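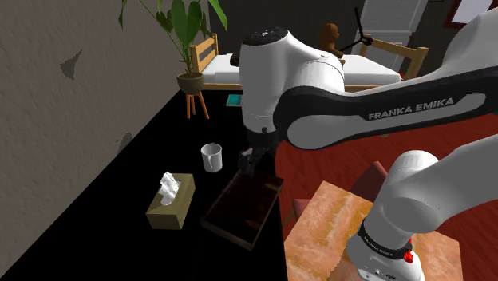 회사 소개

오리네(Orine)는 로봇 팔이 배우는 데 쓸 조작 예제를 만드는 회사입니다. 시뮬레이션 안에 가정집과 비슷한 방을 꾸미고, 그 안에서 로봇 팔을 움직여 동작을 기록합니다. 물체는 머그컵, 휴지 상자, 책처럼 집에서 흔히 쓰는 것을 고릅니다.

하는 일

작업은 장면 구성, 시연, 검수 순서로 진행합니다. 장면 구성 담당자가 방 안에 가구와 물체를 배치하면 시연 담당자가 로봇 팔을 원격으로 조종합니다. 같은 과제라도 물체의 위치와 각도를 바꿔 가며 여러 번 수행합니다. 실패한 시연도 지우지 않고 따로 표시해 보관합니다.

현재 과제 목록은 78개이고, 과제마다 장면 배치를 12가지씩 둡니다. 지난 3월에는 시연 671건이 검수를 마쳤습니다. 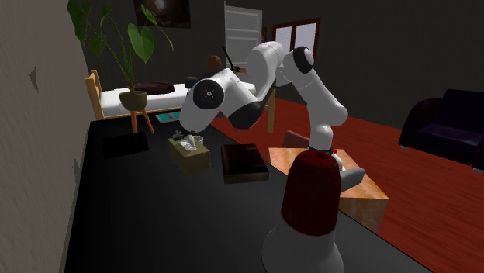 검은 탁자 위로 팔을 뻗은 로봇. 그리퍼 앞에 휴지 상자가 있다.

기록 방식

시연 한 건에는 관절 각도, 그리퍼 개폐 상태, 카메라 영상이 같은 시간축으로 저장됩니다. 영상은 방을 넓게 보는 시점과 그리퍼에 가까운 시점을 함께 씁니다. 가까운 시점에서는 로봇이 움직일 때마다 화면이 크게 기울고, 물체가 일부만 보이는 구간도 많습니다.
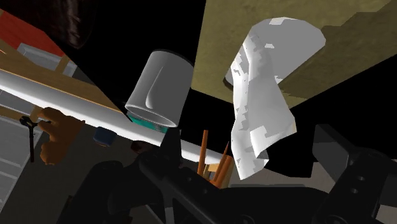
이런 구간을 잘라 내면 학습한 모델이 실제 동작 중에 같은 시야를 만났을 때 멈추는 일이 잦았습니다. 그래서 지금은 시작부터 끝까지 전체 구간을 남기고, 물체가 가려진 시점만 표시합니다. 표시 작업에는 사내 도구 치르노(Cirno)를 사용합니다.

조직

직원은 11명입니다. 장면 구성과 시연은 짐베르크(Zimberg) 팀이, 검수와 납품은 소렌티노(Sorrentino) 팀이 맡습니다. 시연한 사람은 자신의 기록을 검수하지 않습니다.

문의

예제 견본과 데이터 형식 문서는 문의 양식으로 신청하실 수 있습니다. 신청하실 때 사용 중인 로봇 기종과 필요한 과제를 적어 주십시오.

최종 수정일: 11/10/2026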